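3.2 Sampling of household effluent

Microfibre release from domestic laundering was measured in the catchment upstream of the Likham treatment works, where 414 dwellings discharge to a single trunk sewer. The sewer carries no industrial flow and very little stormwater, which made it suitable for a mass balance between household sources and the works inlet. Nine dwellings were chosen for direct sampling at the machine outlet. The remainder were represented by the inlet samples only.

All directly sampled dwellings used front-loading machines. Top loaders are still common in the older streets of the catchment, but their water use per cycle varies with the fill setting and the outlet flow could not be metered with the equipment available. The bias this introduces is discussed in Section 5. Figure 2 shows a front loader with a small load in the drum, (a) with the door closed and (b) with the door open.
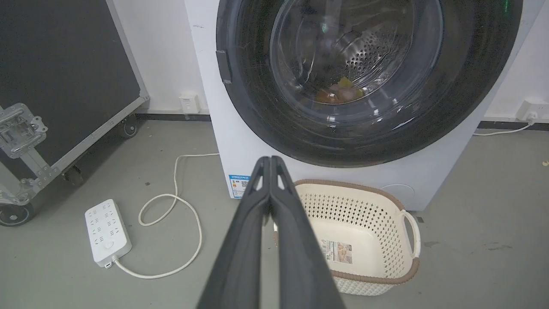
3.3 Collection and filtration

The drain hose of each machine was diverted to a 338 L polyethylene tank for the full cycle, including all rinses. The tank was stirred for five minutes with a stainless steel paddle and three subsamples of 1 L were drawn from mid-depth. Subsamples were stored in glass at 4 °C and filtered within two days. Polymer bottles were avoided at every stage - an early trial with polypropylene containers gave blanks that were too high to correct for.

Filtration followed the two-step method developed for the Irbridge estuary survey. Each subsample was passed through a 500 µm steel mesh to remove lint clumps, hair and grit, then through a glass fibre filter of 1.2 µm nominal pore size. Material held on the mesh was rinsed back with filtered water and the rinse was added to the second step, as loose fibres were often caught in the clumps. Filters were dried at 40 °C in covered dishes and weighed to constant mass.

Organic matter was removed with 30 per cent hydrogen peroxide at 50 °C for 24 hours. Cotton and other cellulose fibres survive this treatment in part. They were therefore counted separately under polarised light and left out of the synthetic total. Field blanks, made by running a short cycle with an empty drum, were collected at each dwelling before the first sampled load.

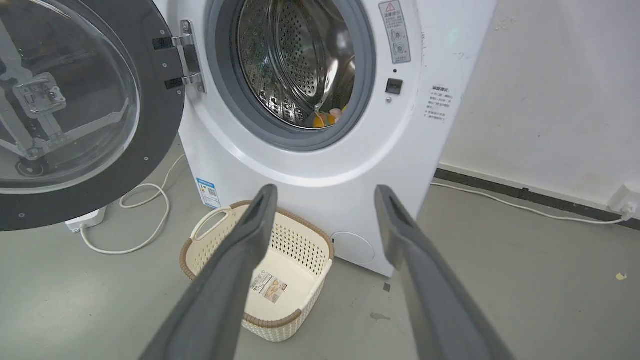

Figure 2. Front-loading washing machine: (a) door closed; (b) door open.

Fibre loss per kilogram of textile depends strongly on load size, and the relation is not linear. At low fill the garments fall freely and strike the drum wall, while at high fill they rub against each other but move little. Both processes shed fibre, and the published results disagree on which is greater. The geometry of the drum also matters. In the machine in Figure 2(b) the stainless steel wall is perforated with rows of small round holes and carries curved ribbed paddles, and it is against surfaces of this type that a small bundle of mixed fabrics would be worked during the wash. Fibres can also lodge in the folds of a door gasket and come away in a later cycle. For this reason the gasket was wiped with a damp cellulose cloth before each blank, and the cloth was kept for analysis.

Householders weighed each load dry on a supplied hanging scale and recorded the cycle, temperature and detergent type. They were asked to wash as usual in all other respects. Loads containing new garments were flagged, as first-wash losses are known to be high and would otherwise dominate the mean.

3.4 Fibre identification

A total of 1890 particles was picked from the filters for infrared analysis. Spectra were matched against the Tritwood polymer library, with a match score of 0.7 taken as the lower limit for acceptance. Particles below that score were checked by eye against reference spectra of worn and dyed textiles - heavy dye often masks the polyester bands - and were either assigned or recorded as unknown. Fibre length was measured along the centreline from calibrated micrographs. Fibres shorter than 50 µm were not counted, as recovery in spiked samples fell sharply below that length.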